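Can a machine do packing and tidying yet, or is it still all demo videos?
Posted in Home & Workshop > Automation
Asked by benchmouse, 19/06/2022

I run a small mail order business from a unit with one packing bench. Most of what we send out is bottles in card boxes. The work is dull: stand the box up, get the bottle in the right way round, close the flaps, clear the bench, wipe it down, start again. On a normal day we do 164 boxes and on a busy one 189.

A firm called Novoleo has offered us a two-armed machine on a monthly rental. Their salesman says it can learn any bench job a person can do, and that it will sweep up and wipe down at the end as well. I have also read about the Urier arm, which is cheaper but only has one hand.

I don't need it to be fast. I need to know whether it can be left alone with the job while I am on the phone or at the post office. Has anyone used one of these for real work, at home or in a shop? I would also like to know if the cleaning part is true, as that would save us more time than the packing.

3 replies

Tolworth_Pete

No. Save your money. We had a Urier on trial in October and it went back after 2 weeks. Get a Saturday lad.

gantry_and_glue

It depends on which part of the job you mean. I look after the machines at Bureck, where we pack small parts, and we have had an arm on one line for a good while.

Picking up one known thing from one known place and putting it in another known place works well. Ours does that all shift and I hardly look at it. If your boxes came to the bench already open, all facing the same way and held in a jig, and the bottles stood in a rack, I would say a single arm could fill them for you.

What it won't do well is everything either side of that. Card is a nuisance. A new box is stiff, a box that has been in a cold store is limp, and flaps spring back at different angles. A person feels that and changes their grip without thinking. Our arm pushes on regardless until it trips out – then somebody has to walk over, clear it and restart it. We logged 128 stops in the first month and most of them were packaging, with hardly any down to the parts themselves. It got better when we changed the box supplier, so ask about that before you sign anything.

On leaving it alone: a stop does no harm if somebody is in the building. If you are at the post office it just sits there until you get back. Work that into your sums.

Also ask Novoleo for a trial on your bench with your boxes, including a few crushed ones. If they will only show you theirs, I would be wary.

lidless

Agree with most of the above, but I would split the question up differently, because the cleaning is a separate matter and I think the salesman is stretching things there.

Getting a bottle in or out of a box is hard for a gripper, but you can at least say when it is done. The bottle is in the box or it isn't. Wiping down is much vaguer. On a white surface you get shadows, smudges and tiny specks, and the machine has to decide which is which. A shadow can look far worse than the dirt. A person tilts their head and knows. I have seen a domestic one, the Bright, go over a clean patch of worktop again and again and leave a crumb sitting next to it.

Two pictures of the kind of bench I mean, one close to the surface and the other with a bottle in its box:

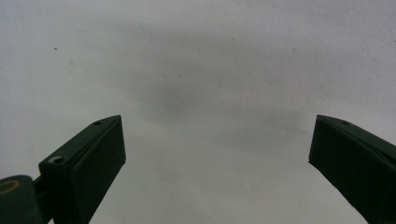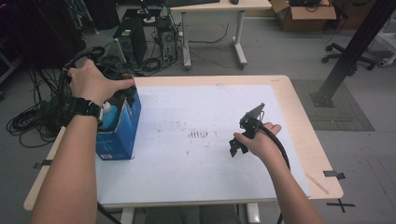

If the bench is going to be wiped by a machine, the easy way round is to have it wipe the whole top every time in strips, dirty or clean. That needs no judgement at all, and it is how most of the working ones do it. The catch is that everything has to be off the bench first, so you are back to tidying, and tidying is the hardest of the lot. A pen, a scrap of tape and a spare lid all need a different grip and a different place to go.

For the home I would say wait. Floor vacuums are fine, lawn mowers are fine, and anything with fingers is still slow and needs watching. For your unit I would think about a single arm for filling only, and carry on folding, closing and wiping by hand. You may find a simple box erector does more for you than either of the arms. They have been around for decades, they come up second-hand, and you can usually get parts.

One more thing, on the rental. Check who pays for the gripper pads when they wear. Ours weren't covered and it was in the small print.

benchmouse

Thanks, that is useful. I hadn't thought of a box erector. I have asked Novoleo for a trial here with our own boxes and they have gone a bit quiet, but I will post again if they come out.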